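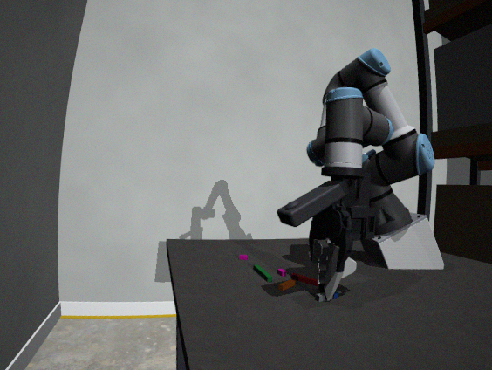

El brazo simulado, con la pinza junto a la superficie de la mesa y los bloques de color repartidos a su alrededor.

Una mañana en la sala de simulación de Fustau

El sábado, a las diez de la mañana, el centro de automatización Fustau abrió al público las puertas de su sala de simulación, situada en la planta baja del antiguo edificio Travwood. La jornada, convocada bajo el título «Aprender a coger», reunió a 27 visitantes inscritos, en su mayoría docentes de formación profesional y responsables técnicos de talleres de la comarca.

El acto comenzó con una presentación institucional de la línea de trabajo en manipulación de piezas pequeñas, que el centro desarrolla con la empresa Paquette. El proyecto lleva el nombre de Brindirstead y tiene por objeto preparar, en un entorno generado por ordenador, las rutinas que más tarde se ensayan en células reales. La dirección de Fustau subrayó que la simulación no sustituye al taller, si bien permite llegar a él con buena parte de los errores ya cometidos.

Tras la presentación, los asistentes pasaron a los puestos de demostración. En el principal se proyectaba la escena de referencia del proyecto: un brazo articulado sobre un pedestal inclinado, una mesa oscura y seis bloques de distintos colores y longitudes. El personal técnico explicó que la sencillez del conjunto es deliberada. Una barra larga y un cubo diminuto exigen a la pinza decisiones muy distintas, y la proximidad entre piezas obliga a calcular por dónde han de bajar los dedos para no desplazar a las vecinas.

El catálogo del proyecto comprende en la actualidad 834 disposiciones iniciales, generadas de forma automática y revisadas después por el equipo. En cada una varían la posición y la orientación de los bloques. También la iluminación recibe un tratamiento cuidadoso - las sombras figuran entre los elementos que más confunden a los sistemas de visión - y por ello se representa con detalle, incluida la que proyecta el propio brazo sobre la pared del fondo.

La segunda parte de la demostración se dedicó a la percepción. En otra pantalla, los visitantes pudieron seguir el punto de vista situado junto a la pinza, con los dos dedos grises en primer término y las piezas más allá.

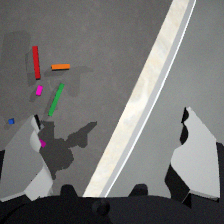

Página modificada por última vez en mayo

Desde esa posición se aprecia con claridad una dificultad que en la vista general pasa inadvertida. Uno de los bloques de color magenta queda oculto en parte por el dedo izquierdo y, además, dentro de una sombra oscura de contorno quebrado, de modo que su tono resulta más apagado que el del otro bloque del mismo color. Para una persona, la identificación es inmediata. Para un sistema que clasifica por color, según se expuso en la sesión, ambos pueden parecer objetos diferentes.

La cuestión dio pie al intercambio más extenso de la mañana. Varios docentes preguntaron si no sería preferible uniformar la luz y suprimir las sombras. El equipo respondió que esa fue la opción adoptada en la fase inicial de Brindirstead y que los resultados se degradaban al trasladar las rutinas a una nave con ventanas. Desde entonces se trabaja con ambas vistas, la general y la próxima a la pinza, y se comparan de manera sistemática.

Se abordó asimismo el coste de la puesta en marcha. Paquette, que aporta al proyecto su experiencia en embalaje, estima que la preparación de una rutina nueva requiere unos 23 días de trabajo, desde la definición de las piezas hasta el primer ensayo físico. La cifra suscitó comentarios entre los responsables de taller, algunos de los cuales manejan series tan cortas que el plazo les resulta difícil de asumir. El centro reconoció la objeción y anunció que estudiará un procedimiento abreviado para lotes reducidos.

Antes del cierre, los asistentes pudieron ocupar por turnos los 2 puestos habilitados para prácticas. El ejercicio propuesto consistía en elegir el orden de recogida de los bloques y justificar la elección ante el grupo. Hubo partidarios de empezar por las piezas aisladas y quienes prefirieron despejar primero la zona más concurrida. El personal de Fustau recogió por escrito las propuestas - con sus argumentos - para contrastarlas con los criterios que aplica el planificador.

La documentación entregada durante la jornada, que incluye la descripción de la escena de referencia y una guía para el aula, puede solicitarse en la secretaría del centro. Los institutos interesados en concertar una visita para sus alumnos deberán indicar el ciclo formativo y el número de participantes. Las peticiones se atenderán por orden de llegada.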